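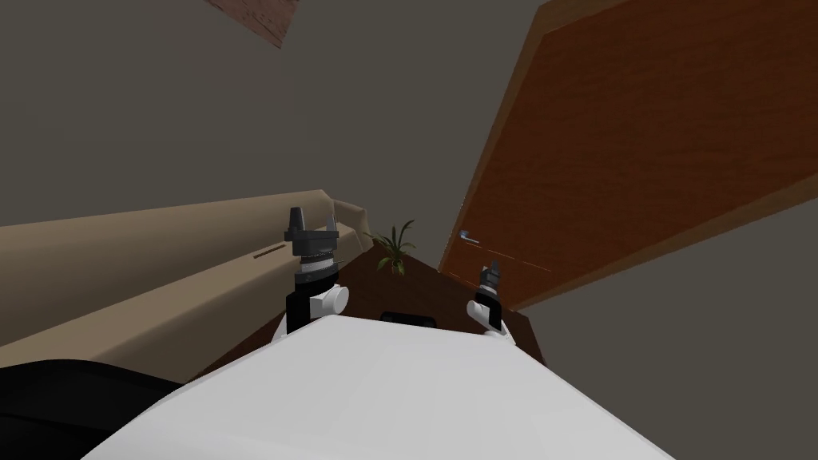
Innes Ritchie bought his first sidecar outfit from a farmer in Stultisham, who had been using it to carry feed. It had a bent chassis and no brakes on the chair. Two years later he won the club title with it, with Ewan Matheson as passenger.

The pair raced together for 12 seasons. Ritchie did the driving and most of the welding. Matheson, a plasterer by trade, hung over the back wheel through the right-handers and out over the road through the lefts. They fell off often in the early days, usually at the Pudness hairpin, where the camber drops away late.

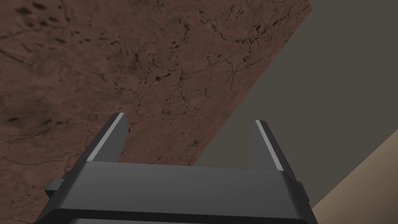 What does a sidecar passenger do in a race?

The passenger moves their weight around to keep the wheels on the ground and help the driver get round corners at speed.

Matheson retired with a bad shoulder and his place went to Sorcha Paterson, who had come from grass track. She asked for the handholds to be moved before she would get on. Ritchie grumbled and moved them. Their lap times at Pudness came down by 4 seconds over that first summer.
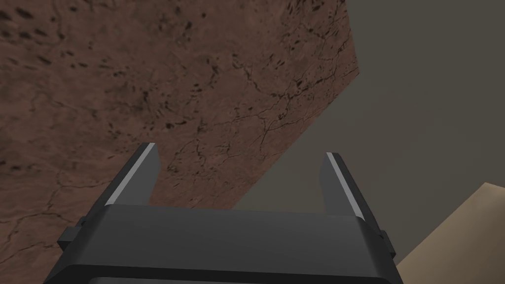 The engine was still the weak point. Torquil Chisholm rebuilt it every winter in his shed, and it rarely got to August without dropping oil. Ritchie has now bought a newer one from Beverley Kingi, who gave up racing last season, and it goes into the outfit in April. Paterson wants the handholds moved again.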